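Kernitz completes ground vibration testing of Cunano light utility aircraft

Surkthorpe, Tue 16 June

Kernitz has completed ground vibration testing of the Cunano, its twin-engine light utility aircraft. The work was carried out on the second prototype at the company's Surkthorpe site and covered the wing, tailplane, fin and both engine mounts.

The airframe was fitted with 300 accelerometers and supported on soft air springs to separate its rigid-body motion from the structural modes. Measurements were taken with empty tanks and again with full fuel. The results will be used to correct the finite element model ahead of flutter clearance flights.

"The first wing bending mode agreed closely with prediction," said Dirceu Siqueira, head of structures at Kernitz. "The rudder mode was lower than calculated — we have revised the hinge stiffness in the model and will repeat that part of the analysis."

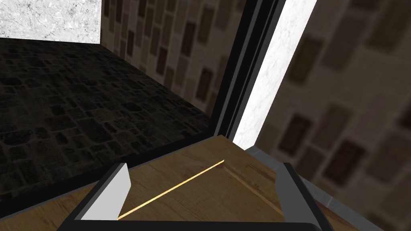 Next phase

Flutter clearance flights are planned for August. Speed will be increased in steps, with the data from each step reviewed before the next is flown. Lebrun will supply the telemetry equipment and the control surface exciters.

The Cunano has a maximum take-off mass of 3,889 kg and is designed to carry a payload of 1,000 kg from unpaved runways. Kernitz will publish revised performance figures once the clearance flights are complete.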